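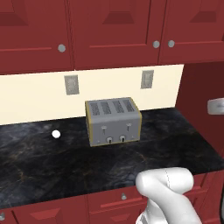 A reader wrote in after my last post to say that I should have taken the dealer's loan and paid it off early, and that I left money on the table by going through the credit union. Fair enough. I did look at it.

The dealer was Clisside, out past the county road, and their finance desk works with a lender called Drelteo. There was a $500 rebate if I financed with them, and I could only get it by keeping the loan open for 10 months. After that I could pay it off with no penalty. There was also a $200 document fee that the credit union loan didn't have. The rate was higher too, so by the time I added up the interest for those months, the rebate was mostly gone.

I had my paperwork from the credit union before I went in, and I'd do that again. The salesman asked what monthly payment I wanted. I told him I'd talk about the price of the car first, and he went and got the sheet.

The one thing I did change was the trade-in. Clisside's offer on my old wagon was low, so I sold it myself in August. It took 8 days and two people who didn't show up.

Payments come out on the first of the month. I'm putting a little extra toward principal when I can, and the credit union makes you check a box each time or it goes to the next payment. I missed the box once and had to call.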